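Tea and Coffee Tray Questions
By Roya Zarei

I look after the rooms at a small guesthouse in Tandville, and I spend a lot more of my week thinking about kettles than I ever expected to. Last August I put a short post up about how I set out the drinks corner in each room, and the questions have been coming in ever since, mostly from people getting a spare room or a rental ready. I've gathered the ones I get most. If yours isn't in here, write to me and I'll add it.

Do I really need a tray? Can't I just put the kettle on the counter?

You can, and I did for years. The trouble is that everything wanders. A kettle on a bare counter gets pushed to the back, the sugar ends up by the TV, and you spend ten minutes of every changeover hunting for teaspoons. A tray tells guests where things go back without you having to leave a bossy little note (I have left bossy little notes, they don't work). It also catches drips, and if your counter is painted wood you will be very glad of that.

What kind of tray should I buy?

Plastic, dark, with molded compartments. I know, wood looks lovelier in the catalog! But I had two wooden ones and both of them swelled at the corners by the end of the first summer. Plastic gets wiped with a soapy cloth and that's it. Measure your counter before you order anything, depth especially. Those little nooks that builders love are nearly always shallower than they look, and my first Veto tray stuck out over the edge by a good thumb's width. I gave it to my neighbor Hacer, who keeps seedlings on it.

And what kind of kettle?

Small and simple. A big family kettle takes forever to boil for one cup, and people fill it to the top anyway. I like stainless steel because it keeps looking decent, although you will be polishing fingerprints off it until the end of time. Get one that lifts off a separate base, so guests can carry it to the bathroom tap without unplugging anything. Try the lid in the shop if you can. If you need two hands and a grunt to get it open, put it back on the shelf.

How do you decide what goes on the tray and what goes in a basket?

My rule is that the tray gets the first cup and the basket gets everything after that. So on the tray I stand a couple of teas, sugar, creamer, a stick of something. The extras and the snacks go in a wicker basket beside it, where people can rummage. Guests love to rummage. When I used to cram the lot into the tray slots, the sachets at the back never got touched and I'd find them months later, all faded along the top.

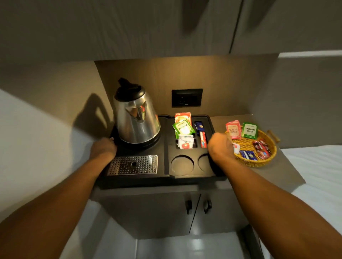

How often should I descale the kettle?

Every 2 weeks if your water is hard, once a month if it isn't. I fill it halfway with equal parts water and white vinegar, bring it to a boil, leave it to sit while I do the bed, then rinse it and boil plain water through it twice. Citric acid works too and doesn't make the room smell like a salad. Check your kettle's leaflet first, as some makers are fussy about vinegar.

Which teas do guests go for?

An ordinary black tea, every time. Assam is a safe bet because it stands up to milk and to people who forget the bag is in there. Green tea is the next to go. I've tried being adventurous with rosehip and something called Goh mountain blend, and my friend Canan, who helps on Saturdays, ended up taking most of the box home. I do keep one caffeine-free tea in the basket now, after a guest asked for it very politely at eleven at night.

How much should I put out per person?

For a one-night stay I allow two teas, two coffees and enough sugar and creamer to go with them, for each guest. For longer stays I top up instead of putting out a mountain on day one. A mountain looks generous for an afternoon and then looks like a junk drawer.

Where do you buy sachets, and how many at once?

I order boxes of 120 and split them with Doğukan, who has a place up the road. Halving the box means neither of us has stock sitting around going stale. Look at the date on the box before you split it. I write it on a strip of tape and stick that on my jar, or I would forget within the hour.

Which way should the sachets face?

Label out, and standing up if the slot lets them. Tall ones at the back, short ones in front. Nobody wants to pull out each packet to find out if it's sugar or salt. And don't pack the slots tight! If you have to tug, the paper tears, and then there's sugar in every corner of the tray.

How do you get sugar and tea stains out of the corners?

An old toothbrush and warm water with a drop of dish soap. For brown rings in the cup recesses I use a paste of baking soda, leave it 6 minutes, and wipe. If your tray has a metal drip grate that lifts out, take it out and wash underneath as well, and dry it properly before it goes back in. I dry mine with a dish towel and then leave it on the windowsill while I vacuum.

My wicker basket is full of crumbs. Help?

Turn it upside down over the trash can and smack the bottom. Then go round the weave with a dry paintbrush. Don't soak it, or it'll go out of shape and smell musty. Mine gets a paper napkin in the bottom when there are cookies in it that aren't wrapped, though these days I mostly stick to wrapped snacks and save myself the bother.

Should the kettle be filled before guests arrive?

I leave it empty with the lid closed. Elif Naz, who taught me most of what I know about changeovers, used to fill hers, and people poured it out anyway because they couldn't tell how long it had been standing. I do put a bottle of water next to the cups.

Where should the whole thing go in the room?

Near an outlet, away from the bed, and nowhere with a low shelf right above it, because steam will ruin the underside of that shelf sooner than you think. Keep the cord short and tucked behind. If there are small kids coming, I push everything to the back of the counter and mention it to the parents at the door.

Do you put out real milk?

Only if you ask! I keep little jugs in the kitchen fridge downstairs, and there's a Lalano oat one for anybody who'd like that. Just knock.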